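**Open day demo: what should visitors see at a hand-held gripper station?**

Yanti Sumampouw

Gellance has its open day in May. I have a 4 p.m. slot to show how we collect demonstrations with two hand-held grippers.

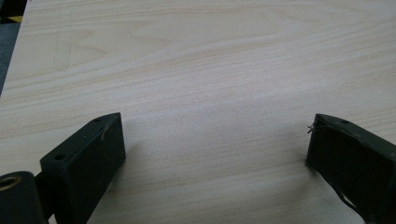
Visitors will get two minutes each. Do I let them try it, or only watch?

**Behrouz Tehrani**

Let them try. Keep the cables short.

**Hamidreza Amini**

Watching first, then one try each.
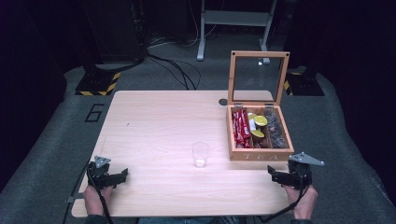 Choose a task that can be explained in one sentence. Moving an empty plastic cup needs no explanation; a tea box with a hinged lid and compartments gives people a second, harder thing to attempt. Check the finger screws between groups.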